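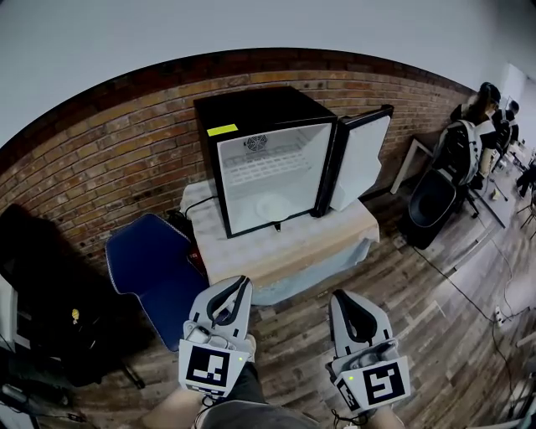

I've had the Mirisow plug-in power meter for three months now, and I want to write this up while I still remember what annoyed me in the first week. If you haven't used one of these, it's a chunky thing that goes between the wall outlet and whatever you're plugging in, and it tells you how much electricity the whatever is using. I got mine after we moved into the upstairs half of a brick house in Cullbridge and the first power bill came in a lot higher than anything we ever paid at the old place. My first suspect was the little black mini fridge, the kind with one white wire shelf and a round fan grille on the back wall inside, and I was so sure about it that I'd half written the angry speech in my head. More on that further down!

Buying it was easy enough. I looked at two meters, this one and the Shawky, which a hardware store in Stekelham had hanging on a peg by the extension cords. The Shawky is cheaper and has a nicer box. It also has the screen on the same face as the outlet, so when you plug in anything with a fat plug (a phone brick, a laptop charger, half the stuff I own) you lose part of the display. The Mirisow puts the screen up top on a slant. I can read it standing up if the outlet isn't behind furniture, and of course every outlet in this apartment is behind furniture, but that's a complaint for the landlord.

Setup takes a minute if you ignore the manual and a good half hour if you don't. There are four buttons and they all do two jobs depending on how long you hold them. You hold MENU to set the clock, except that a short press on MENU switches between watts and total use, so for the first few days I kept ending up in the clock settings by accident and had the time wrong by six hours. Once you've put in your price per kilowatt-hour it'll show you cost in dollars, and that is the screen I use nearly all the time. Putting the price in is fiddly. You go up one digit at a time and if you overshoot you have to go all the way around again. I overshot twice, then said a few things, then got it.

Now the fun part, which was walking all over the apartment plugging things in. I started with the kitchen. The toaster topped out at 1,285 watts, and my reaction was pure horror until I remembered it's on for a couple of minutes a day. That's the first thing this meter taught me – a big number on the screen doesn't mean much if the thing is hardly ever on. The coffee maker was similar, a big gulp while it brews and then a small steady sip from the warming plate. I used to leave the warming plate on all morning. I don't now, and the coffee tastes better for it, so thank you, Mirisow.

The computer was the real eye opener for me. It's an older desktop with a graphics card I put in years ago for a game I played for one winter, and it was pulling 94 watts just sitting there showing me my email. I was leaving it on all day, and most nights too, out of pure laziness about waiting for it to start up. So I changed the sleep settings and left the meter on it for another week, and the cost screen went down by more than half. If you only ever test one thing in your house, make it the thing you never turn off. 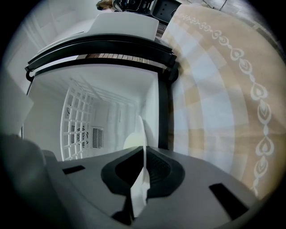 The dehumidifier was the other big one. We keep it in the back bedroom, which has an outside wall that gets clammy, and it draws 300 watts whenever the compressor's going. I'd had it set as dry as it goes on the theory that drier is better, so it was basically never off. I turned the dial back a couple of notches, the room feels the same to me, and now it takes proper breaks. I'm still watching for musty smells in the closet. So far the coats are fine.

And the mini fridge? Not guilty, or at least not guilty of what I'd accused it of. It cost us a bit less per day than I'd guessed, and a lot less than the computer. It isn't nothing – it runs all day and all night, and small fridges aren't the bargain you'd think when you compare what they use to what fits inside them. But I'd been ready to haul it down the stairs and leave it on the curb, and it gets to stay. One tip if you're testing any fridge: leave the meter on for at least a full day, preferably a few. I looked at the watts for ten minutes the first time and learned nothing at all, and then I opened the door to check something and had no idea whether I'd messed up the reading. The total use screen sorts all that out for you if you leave it alone.

So what don't I like? The backlight, mainly. It turns off after ten seconds, and any button you press to bring it back also does whatever that button does. I've wiped two days of numbers that way, by pressing and holding RESET in the dark when I thought I was on the other one. The Shawky (my sister-in-law ended up getting that one) has a light that comes on with the first press and does nothing else, and I'm jealous. It's such a small thing to get right!

It's also wide. On a regular two-outlet wall plate it covers part of the second socket, enough that a three-prong plug won't go in next to it. You can use the upper outlet and get a slim two-prong plug in below, but that's it. I've ended up using it on the end of a short extension cord for the outlets down by the floor, which also means I can set it where I can see it and quit crawling around with a flashlight. I'd budget for the cord if you don't have a decent one already. Check what the cord's rated for before you go plugging a space heater into it, please.

It does keep its numbers when you unplug it, there's a little battery inside for that, and I've had no trouble there. I moved it from the bedroom to the kitchen one evening and everything was still on the screen. The manual doesn't say how long the battery is good for or whether you can replace it. I can see a seam on the back but no screws, so I'm guessing you can't.

There's no app and no wifi. I know some people want the graphs on their phone, and if that's you, this will feel pretty old-fashioned. I write my numbers on the back of an envelope stuck to the side of the kitchen cabinet and I'm perfectly happy with that. It's one less password.

Would I buy it again? Yes, with some grumbling about that backlight. Our next bill came down enough to cover the meter and a pizza, and most of that was the computer and the dehumidifier. I'd give it four out of five. I still haven't done the washing machine, as the outlet's behind it and I need a second person to help me pull it out, but I'll add a note when I do.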